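3.2 Gripper setup and upkeep

Garment-folding data were collected with a pair of hand-held Grirnura grippers at the Fosville site. The set comprises 1058 episodes.

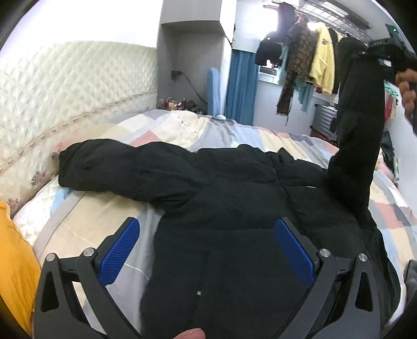

Pad wear was the main source of drift between sessions. The Flemton pads were replaced after 95 episodes, and the pivot screws were retightened at the same time. Each finger pair has four such screws, two per side, and play in any of them shifts the angle at which the ribbed blue pads meet the cloth. Thick quilted garments such as the padded jacket in Figure 4 load the pads more than thin cloth does.

Figure 4. Gripper fingers in use over a black garment on a bed. Top: one sleeve held raised by a second gripper. Bottom: fingers spread, garment partly folded over.

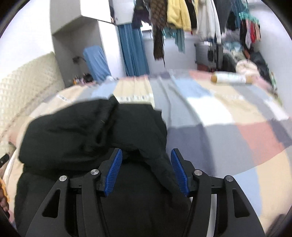 3.3 Calibration

Finger opening was zeroed with the Georgiou gauge before every session.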